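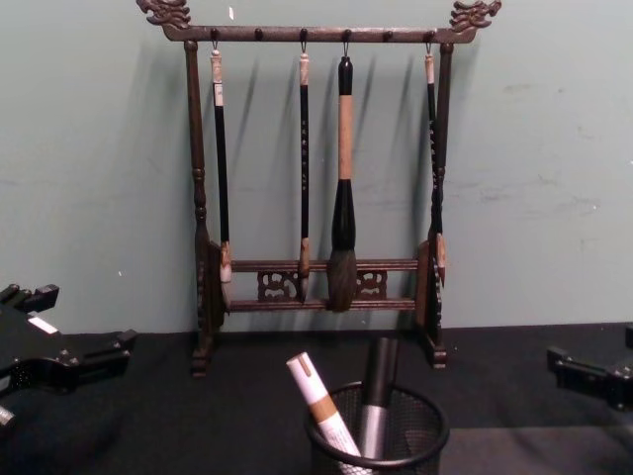 *Brushes on the rack, markers in the cup.*

# Wanted: 17 people who'll write real letters this winter

Posted January 24, 2025

Hi, I'm Thandeka Mahlangu, and I'm looking for people in and near Clelville who want to spend eight weeks writing letters by hand to somebody they've never met. Paper, envelope, stamp, the whole thing. You get a partner, you write, they write back, and at the end we all meet up and eat too much cake at the Lokari (that's the old shoe store on Stilgate Road with the green awning, if you're new in town).

I started this up in October with a handful of friends and it went better than I had any right to expect. My own partner told me about her divorce, her tomato problems and a bus driver she's had a crush on since spring, in that order, and I wrote back four pages about my dad's truck. I hadn't written four pages of anything since school! So now I want to do it properly, with more people, and with folks I don't already know from the grocery line.

## What you'd be doing

- One letter a week for eight weeks. A page is fine. Half a page is fine if it's been that kind of week.
- Writing by hand. Pen, pencil, marker, brush, whatever you like to hold.
- Mailing it through the regular mail. I give you the stamps. Please don't hand it over in person even if you figure out your partner lives on your street (this happened).
- Coming to the first get-together, which runs 2 hours, and the cake one at the end if you can.

You don't need nice handwriting. Mine looks like a spider fell in the ink and went looking for a towel. If your partner can't read a word they'll ask, and some of the best letters from the last round were mostly people arguing over what a word was supposed to be.

You don't need to write in English either. Tell me on your form what languages you're happy to read and write, and I'll match you with someone who shares one. Last round we had a pair writing in Spanish and a pair who switched languages in the middle of sentences, and they seemed to be having more fun than the rest of us. I'd love a pair writing in Chinese this time, so if that's you, or your mom, or the neighbor who's always up for things, send them my way.

## What you get

Stamps, envelopes and a pad of decent paper, plus $70 at the end as a thank-you for your time. The money comes from a small grant from the Xia Fund, which pays for odd little projects like this one in town. You get it if you've sent at least six of your letters. I won't be opening anybody's mail to check, I'll just ask your partner.

And you keep every letter you receive. I don't read them, I don't scan them, I don't put them on a wall. What I do ask is that you fill in a short sheet at the start and another at the end – how often you write to people, how it felt, what made you stop and stare out the window. I'm putting those answers together into a little booklet for the fund, with no names in it.
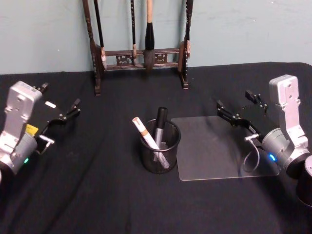

Anel Botha told me after the October round that she nearly quit in week three, when she'd run out of things to say about herself, and that the letter she wrote anyway, all about the smell of her grandmother's pantry, got her the longest reply of the lot. She also said the get-together needed better chairs and she would like that passed on. Passed on, Anel! We've got better chairs.

She's right about week three, by the way. It's a slump and nearly all of us hit it. I'll mail out a page of prompts right before then, things like "describe the worst meal you ever cooked for company" or "what did your street sound like when you were ten." Use them or toss them.

## Who can join

Anyone 18 or over with a mailing address in Clelville or close by. You'll need to be okay with your partner knowing that address. If you'd sooner keep it private, say so on the form and your letters can go through the Lokari's mailbox, where I pick up on my way home and pass them along. It adds a day or so.

If holding a pen is hard for you, please still get in touch. Large print, a helper who writes while you talk, shorter letters, we can work something out.

And yes, couples and roommates can both sign up, but I won't pair you with each other. You've got a kitchen for that.

## How to sign up

Pick up a form at the Lokari counter or at the Clelville library, fill it in and drop it in the blue box by the door. It's one side of one page. There's a space at the bottom that says "anything else" and I read that part first, so go wild – tell me what you're reading, what you're sick of, what you'd talk about all night if people let you. That's mostly how I match people.

I've got 17 spots, and I know that's an odd number. I'll be writing too, so it comes out even, and one of you is going to end up hearing about my dad's truck.

I'll take forms until the spots are gone and keep a waiting list after that. People do drop out in the first week or two, so it's worth putting your name down even if you're late. You'll hear from me either way. By mail, obviously, so give it a few days and check the box.

Thandeka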